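Section 4. Untangling and sorting a mixed pile of jewelry

Lift one piece clear before you touch the rest

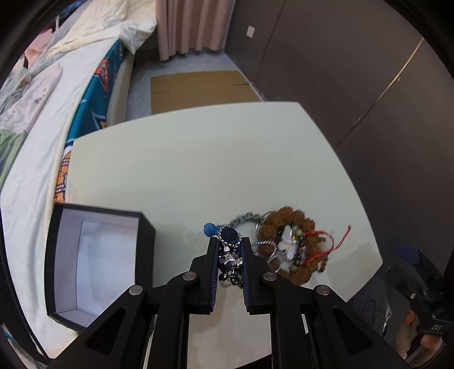
4.1 Before you start

We know how tempting it is to grab the whole heap and give it a good shake, and we have done it ourselves more than once, but please take a little time to get settled first. You will need a pale, smooth tabletop with good light on it, the Pledwood tray that came in the bottom of your Situs sorting set, the 6 small lidded cups, and the blunt pick. A saucer for stray beads is a nice extra (any old saucer will do).

Set aside 20 minutes for a pile that fits in two cupped hands. If the pile is bigger than that, split it and do the second half another day – a Tuesday evening with the radio on has always worked nicely for us.

NOTE: Take off your own rings and bracelets. They catch on fine chain far more often than you would think, and then you have one more thing to untangle.

4.2 Spreading the pile

1. Tip the jewelry out slowly, close to the table. Chains that drop from a height tend to knot as they land.

2. Push the pile outward with flat fingers until you can see where one bracelet crosses another. A silver chain lying over brown seed beads is easy to follow by eye. A thin bangle tucked alongside is easier to miss, so look for the curve of it.

3. Find the piece that sits highest and has the fewest crossings. Lift it straight up a short way and hold it there. If something else comes up with it, lower it again and free that crossing first.

4. Put the freed piece on the tray, well away from the pile.

CAUTION: Do not pull on seed bead bracelets. Many are strung on plain thread or thin elastic, and one good tug can send beads into every corner of the room. Slide the chain off the beads, never the beads off the chain.

4.3 Loosening a knotted chain

5. Lay the chain flat and open any clasp you can find. Large round beads and hanging charms should be turned so that they lie beside the knot and do not rest on top of it.

6. Put the tip of the blunt pick in the middle of the knot and wiggle it gently. Keep this up for a good while before you decide it is hopeless. Most knots loosen from the center outward.

7. If the knot stays tight, work a tiny pinch of talc into it with your fingertip, wait a moment, and try again. Wipe the chain with a dry cloth afterward. Skip the talc for anything with rough or porous beads.

NOTE: Hervé Masson, who wrote the first version of this guide, used a pair of sewing needles here. They do work, but they scratch a soft silver finish, so we now ask you to stay with the pick.

4.4 Filling the cups

8. Sort by kind first and color second. Beaded bracelets go together, chains go together, and bangles can share a cup with rings. Bulky ornaments, such as butterflies or anything faceted with parts that stick out, do best in a cup of their own with a scrap of felt.

9. Close each chain before you put it away, and leave the clasp hanging over the rim until the lid goes on – this keeps the two ends from wandering.

10. Tip any loose beads from the saucer into the smallest cup and label it. You will be glad of them come November, when the repair jobs and the gift making tend to start.

If a cup will not close, see Section 5, Adding Tanguy dividers.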